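3. Desk waste and tabletop containers

3.1 Background

The survey in section 2 showed that small items left on shared desks in the Collmont study room were mostly paper cups, wrappers and labels. The floor bins stand by the door, and users seated at the far tables tended to leave their rubbish where it was. This section looks at whether a small open pot on the table would hold such items without taking up too much of the working surface.

3.2 Materials

Three containers were compared: a wire pen tidy, a round plastic tub sold under the Grerkard name, and a white square ceramic pot. The pot was included as an example of a decorative item that people already keep on their desks. All trials used plain paper cups with no lid or sleeve. The table was covered with a light blue sheet so that crumbs and marks could be seen and wiped off between trials.

3.3 Method

Each container was placed near the middle of the table. A cup was held upright above the opening and brought down until its lower end was inside the rim. The position of the cup was then noted, together with any contact with the sides. Each container was given 40 trials. Paper items were left in the container for half of the trials, as an empty container is not a fair picture of normal use. 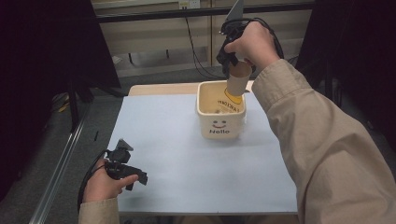
Figure 4. Paper cup at the rim of the square ceramic pot, with a yellow printed paper inside against the back wall.

The same sheet and the same type of cup were used throughout. Trials in which the container was knocked out of place were recorded as failed and were not repeated.

3.4 Observations

The ceramic pot was the most stable of the three. Its weight kept it in place when a cup touched the rim, and the rounded corners did not catch the paper. The wire tidy moved in most trials and was dropped from the later comparison. The Grerkard tub held more, but it tipped when a cup leaned against one side.

Flat paper was less of a problem than expected. A label standing against a wall of the pot left enough room for one cup – a second cup could only be stacked inside the first. Crumbs collected at the bottom and had to be wiped out by hand, as the glossy finish did not stop them from sticking in the corners.

3.5 Limits

Only one size of cup was used. The tub and the pot also differ in shape as well as material, so the results cannot be put down to weight alone. A heavier tub of the same shape would be needed to separate the two effects. Trials with crushed cups are reported in section 4.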